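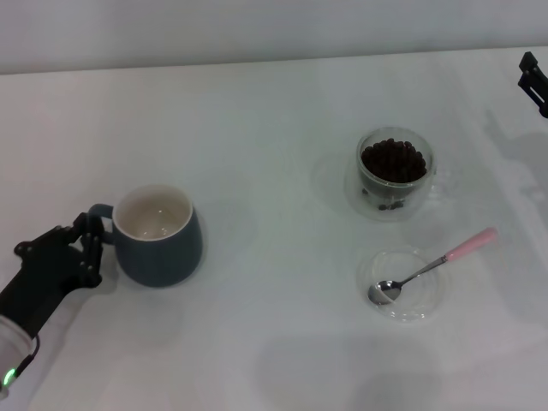 Coffee table, blue-gray mug, beans in the glass cup, teaspoon in its dish.

COFFEE POINT WALK-ROUND - Evthorpe, ground floor
Date: 7/25/25
Form last revised February. Use the new one please, old ones are still turning up in the drawer.

Mark OK / FIX / N/A. Comments short.

1. MUGS AND CUPS

Chips or cracks at rim - OK on the blue-gray mug. Two white ones from the cupboard chipped, binned.
Handles tight, no hairlines where they join - OK. Checked by hand, full weight of water in each.
Inside glaze clean, no brown ring - FIX. The blue-gray is fine, the tall ones on the shelf are stained. Soak overnight.
Mugs left handle out from table edge - OK
Anything microwaved that shouldnt be - N/A, microwave still at Grutelholm

2. GLASSWARE

Double-walled cup, check both walls - OK. No cracks felt, no fog between the walls. Do not pour boiling water in it straight from the kettle, and do not stack. We lost one in February that way.
Glass saucer - OK but hard to see on a white table. Got knocked last month. Want a dark mat under it.
Small shallow dish (teaspoon) - same problem, clear glass on white. FIX, same mat will do for both.
Broken glass box present and labeled - FIX. Box is there, label has fallen off. Again.

3. BEANS

Covered when not in use - FIX. Display beans sit in an open cup. Fine for show, not for grinding. Tip out at end of day and dont put them back in the bag.
Bag sealed, date readable - OK. Clip replaced.
Any beans on the floor - FIX, 6 by the door, swept. Slip hazard on that tile, they roll.
Grinder lid interlock - OK, tried it twice

4. SPOONS

Teaspoon clean, dry, in own dish - cleaned and put back during this check
Drawer spoons - OK, bit of limescale, not urgent
Sugar spoon kept seperate - OK

5. TABLE

Level, no wobble - OK now. Folded card under back leg came out, proper foot fitted.
Surface wiped - OK
Edge trim - FIX, lifting at the wall side. Catches sleeves. Glue or new strip, Dobson to quote.
Load - N/A

6. KETTLE AND POWER

Kettle cord not hanging over front - OK
Outlet cover plate - OK, screw tightened
Test tag in date - FIX. Kettle tag expired. Taken out of use till tested, spare is in the Clukance cupboard.
Water heater set point - left alone, sticker says do not touch

7. FLOOR AND WASTE

Mat flat, no curled corner - FIX, curled on left. Taped for now - tape is not a repair, order a new one.
Trash can lid - OK
Wet floor sign within reach - OK, moved from behind the door

TOTALS
Items on form 29. Not all apply at this site, skip those and dont guess.
Spend so far this year on replacements $37, mostly glass.

ACTIONS BEFORE NEXT ROUND
- dark mat for glass saucer and dish
- label for broken glass box, use the plastic kind
- kettle test
- floor mat
- chase Dobson re trim
- soak the tall mugs

Left a copy in the tray and one on the door. If you fix somthing write it on the door copy or it gets done twice.

We use cookies to improve your experience on this site. Accept all | Manage preferences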